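Home | Projects | Reports | People | Contact

Warno project – progress note to Pomport, 05/10/2018
From: Reda Farouk

Quick one, full figures follow in December. Remote control side is working. Operator drives the arm with the hand controller, pushes blocks across the board, we log everything. Over 500 runs saved so far, 45 of them thrown out for lag. Hand guiding slower – arm still stiff at the wrist, Samir is on it.

Task set now fixed at 11 instructions, e.g. "push the green star to the red cylinder". Two operators trained, a third would help alot.
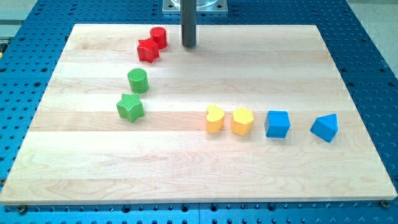
Fig. 1. Board and blocks under the tool, two blocks of each colour.

Shapes matter more than we expected. Operators slow right down with the stars and the heart, cylinders go quicker. Have asked for notes on each run so we can compare.

Still outstanding:
- spare controller from Flostska, not arrived
- lag fix, needs testing agian
- decision from you on the extra operator hours – soon please

Contact: Reda Farouk, Warno project | © 2018 | Back to top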